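Didel releases new planning software for two-arm tabletop robots

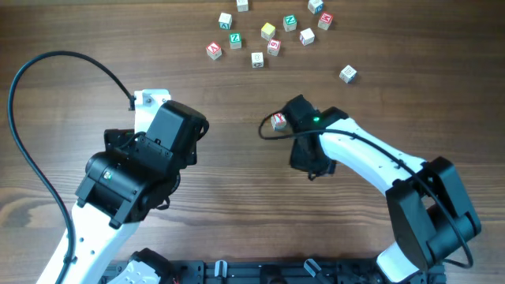 The right arm holds one of the alphabet blocks above the table while the left gripper stays empty.

Didel, the small software company based in Jestberg, has released the second version of its motion planner for pairs of low-cost robot arms. The new version, which is called Tekano 2, was made available to all registered users on Sunday evening. It is free for schools and for hobby use.

The main change concerns the way in which two arms share one table. In the first version, the planner gave the whole workspace to one arm at a time, and the other arm had to wait in its home position. Tekano 2 divides the space again at every planning step, so both arms can stay near the objects. The program decides which arm should go to which object, and it keeps a safety distance between the two.

"We wanted the waiting arm to wait closer," said Margareta Lazăr, who leads the planning group at Didel. "Before, we lost a lot of time only for travelling there and back. Now the pause is short, and for the person who is watching it looks more natural also."

The company uses wooden alphabet blocks for most of its trials. According to Lazăr, the letters are useful for the perception part of the software, which must read the upward face of each block and estimate its rotation before a grasp is planned. The coloured letters were recognized well from the beginning. Faint or worn print was more difficult, and the team spent most of August on this problem.

The perception module now gives a confidence value together with each letter. When the value is too low, the planner can still pick up the block, but it treats it as an unknown object and puts it aside for a second look. Users can set the limit themselves in the configuration file.

Cables were another subject of the work. On small arms the cables often run outside the links, and a loop can hide part of a block from the overhead camera. Renji Kudo, who wrote this part of the code, explained that the software keeps the last good position of a hidden block in memory and does not delete it from the map immediately. "In the old version a block could disappear from the list when the arm moved over it," he said. "Then it came back as a new block, and the plan had to be made again from zero."

Before the release, Didel ran 300 sorting trials with the new planner and the same number with the old one. The company has not yet published the full results. Kudo said that the logs will be added to the download page when they are cleaned, together with the 200 test layouts.

Among the first outside users is a robotics course in Miyazaki, where Nanami Sakai teaches evening classes. She tried a preview and was mostly satisfied, although she found the installation guide too short for beginners. She also asked for a slower demonstration mode, so that students can follow each decision on the screen. Didel has put this request on its list for the next update.

Tekano 2 needs a computer with a recent Linux system and one colour camera. Projects saved in the first version can be opened, but the calibration of the arms must be done again.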